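Fustesora Play Places

README and data card, version 3
Last changed: 2021-08-05

What is in this dataset

Fustesora Play Places is a list of the real places that are named in stage plays set in the harbor town of Kotano. It covers 165 plays and has 489 place records. A place can be a street, a bar, a church, a ferry landing, a staircase between two streets, or a whole district. For every record we give the name as it is written in the play, the name as it is on the town map, the act and scene, and a short note on how the place is used.

The work began as a reading list for a walking tour. People on the tour kept asking if the bakery in the second act was the bakery they stood in front of, and the answer was usually "almost". After some time the answers became longer than the tour. We put them in a table, and the table became this.

The plays themselves are not included. Most of them are still under copyright, and the text has to be bought or borrowed. The Løken reading editions are the easiest to find, and the page numbers in our files follow them where a Løken edition exists. Where there is none, the page column holds the act and scene only.

Files

The download has five files. All are UTF-8 text, comma separated, with one header line.

plays.csv – one line per play, with title, year of first performance, language, edition used and number of acts.

places.csv – one line per real place, with the present name, older names, district and whether the building still stands.

mentions.csv – one line per record, which joins a play to a place. This is the file that most people want.

doubtful.csv – places we could not fix, with our best guess and the reason for it. These are not counted among the 489.

sources.csv – the maps, address books and theater programs we used.

The column names are the same in all files. If you see play_id in one file, it means the same thing in the others. In version 2 this was not so, and we are sorry for the trouble it gave.

How a place is counted

A place is counted when a character names it, when a stage direction names it, or when the action happens in it. We do not count a place that appears only in a program note or in an introduction to the printed edition.

The column "use" tells which of these it is. The value "onstage" means that the audience is supposed to see the place. The value "named" means that somebody speaks of it. The value "heard" is for places which are present only as a sound, for example the bell of the customs house or the shouting from the fish steps. We added "heard" quite late, and older records were checked again for it, but some were surely missed.

If the same place is named many times in one scene, it is one record. If it is named in two scenes, it is two records. A character who is called after a place is not a mention of that place, even if the nickname is clearly taken from it. There was a long discussion on this point. We can understand readers who would decide differently, and they can find the nicknames in the column "remarks".

Invented places inside real streets

This was the most difficult part. The playwrights of Kotano like to put a house that never existed into a street that does. The boarding house in the Markis plays is a good case. Markis is the steep district above the old dry dock, and the cycle of plays set there gives the boarding house a number, a color for its door, and even a neighbor who complains about the chimney. The number would put the house in the middle of a public stairway.

For such cases places.csv has the column "status" with the value "placed". It means: the place is invented, but the author has put it so exactly that a reader can stand on the spot. A place that is invented and floats somewhere in the town has the value "loose". Real places have the value "real". Please do not mix "placed" and "real" on a map without telling your readers. We saw this done once in a school booklet, and then a letter came from a family who went up all of Markis with a stroller to look at a door.
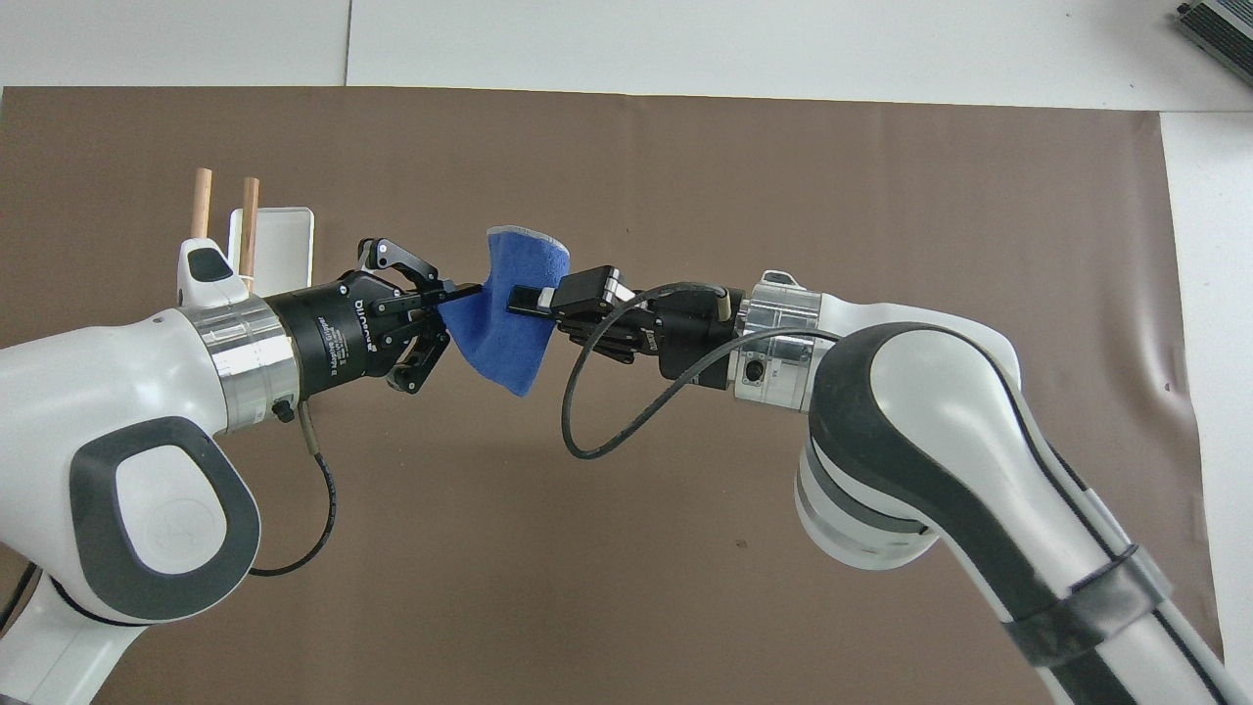
Old names were the second difficulty. Many streets in the lower town were renamed, some of them more than once, and a play often keeps the name which the author knew as a child. When a play is set before the renaming, we take this as correct and write nothing. When it is set after, the column "remarks" says "old name used", and we leave it to the reader if this is a mistake or a feeling. In the older harbor plays it is almost always the grandparents who use the old name, so there it seems to be done on purpose.

Spelling

Titles and place names are kept in the spelling of the edition. The letter ø is kept as it is. If your program shows strange signs in place of it, the file was opened with the wrong encoding; the file itself is fine. For searching there is a second column, name_plain, where all special letters are changed to simple ones.

Names that were translated for an English edition are given in both forms. We did not translate any names ourselves.

What the data should not be used for

Please do not take the number of records as a measure of how important a place is. A long play with many short scenes gives many records, and a one-act play in a single room gives one, even if that room is known to everybody who goes to the theater. The ferry landing has the most records in the whole set, but this is mainly an effect of how entrances are written. Somebody must arrive from somewhere.

The dataset is also weak for the years when the town theater was closed. Plays were written in that time, but they were performed in halls and private rooms, and few programs have survived. If you draw a curve over the years you will see a hole there. The hole is in our sources and perhaps not in the writing.

Plays for children are included only when they were printed. Radio plays are not included. We know of a good number of radio plays set in Markis, and it would be nice to have them in another list, with more attention to sound than we could give.

Checking

Every record was read by two people from different lists, and then compared. When the two readings did not agree, the play was opened again. Records on which we still did not agree were moved to doubtful.csv. In April we walked the whole lower town with a printed copy of places.csv and corrected the column "still stands". The upper part of Markis was not walked completely, as one of the stairways was closed for repair. For these places the value is taken from the town map, and the column "checked_on_foot" says "no".

Changes since version 2

The plays of the last two seasons were added. The value "heard" is new. Column names are now equal in all files. The customs house and the customs office were one place before; they are now two, which they also are in the street. Page numbers for the harbor plays were moved to the new Løken edition – the old page numbers are kept in the column page_old.

License and citation

You may use, copy and change the data for any purpose, also commercial, if you name the source as "Fustesora Play Places, version 3". The short quotations in the column "remarks" belong to their authors and are never longer than one sentence. If you need more, please ask the publisher of the play.

Corrections are very welcome. Send the play_id, the place_id and the page, and if possible tell us which edition you have on your table. Many of the corrections we receive are right for one edition and wrong for the other.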